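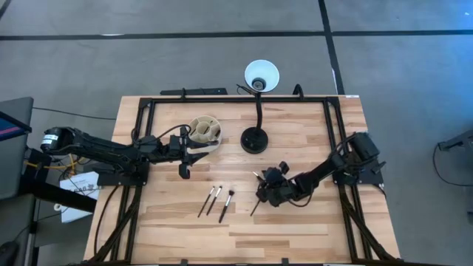
Getting Brushes Off the Table: A Small Storage Project

Final report, Everyday Objects course
Remo Cocco

1. What I wanted to find out

My sister does stage makeup for the community theater in Norkotdale, and her brushes live all over the place. They end up on the counter, on the windowsill, and once inside a shoe! When our class was told to pick one ordinary household mess and study it properly, I knew mine right away.

The question I settled on was pretty simple: what kind of holder makes it easiest to put makeup brushes away, and to find the right one again afterward? I figured I would be done in an afternoon. It took most of November, and I loved nearly every minute of it.

2. Brushes and containers

I worked with small and large brushes together, because that is how people really keep them. The thin ones with little heads are for eyes and edges. The big fluffy ones are for powder. They behave so differently in a container that I ended up treating them as two separate problems.

For containers I tried a round cream-colored organizer and a white cup with a thick rim. I also looked at a flat drawer tray that my aunt lent me, but it dropped out early. Everyone liked how it looked, and then they put the brushes in facing every direction, so I spent more time straightening the tray than writing notes.

All of the tabletop work was done on a light wood bench. I recommend a pale surface to anyone repeating this. Black handles are easy to spot on it, and loose powder shows up right away so you know when to wipe down.

3. How a round went

Each round started with brushes laid side by side on the wood, slanted the same way. I copied that from watching my sister, who sets hers down at an angle next to her right hand. Then they went into the container, handle first, with the bristles up.

I asked classmates to do rounds too and ended up with 33 in all. A round lasted until the last brush was standing, and after that I asked for one particular brush back. I wrote down anything that tipped over, anything that got bumped, and whatever people said while they were doing it. The comments turned out to be the best part of my notebook - people have real opinions about cups.

My first sessions ran 20 minutes, which was too long. People got bored and started dropping brushes in from higher and higher up. I cut them to 15 and the notes got much more useful.

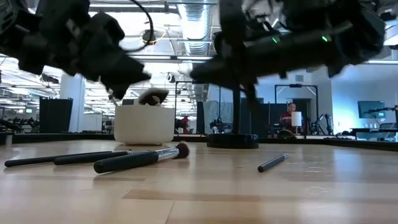
Figure 2. A fluffy brush head showing above the rim of the white cup, with four brushes on the tabletop.

4. What I noticed

The cup is great for big brushes. The thick rim gives you something to aim at, and a full, rounded head stays up where you can see it. Several people said they would buy one just for powder brushes.

Small brushes were another story. Mixed in with the large ones they leaned to the outside and disappeared behind the fluff, and then somebody had to lift out a big brush to get at a little one. My fix was to put the small ones in first and turn the cup a bit between each. It helped, though I only tried it near the end and would want more rounds before I promised anything.

The organizer got better reviews for finding things again. It was slower to fill, mostly because people stopped to think about where each brush should go. I had marked that down as a problem at first. After reading back through my notes I changed my mind, since the same people were quick when I asked for a brush back.

5. Problems

My timing was rough. I used the clock on the wall for the first 2 sessions and a phone after that, so I left times out of this report completely. I also didn't keep track of who was left-handed, and I really wish I had, because the slant of the brushes surely matters to them.

6. What I would do next

I want to try a heavier cup and a narrow one made only for eye brushes. I would also like to repeat everything with brushes that have just been washed, because my sister says drying is a whole separate headache and she would never stand hers up damp. She has the organizer at the theater now and is keeping a list of complaints for me.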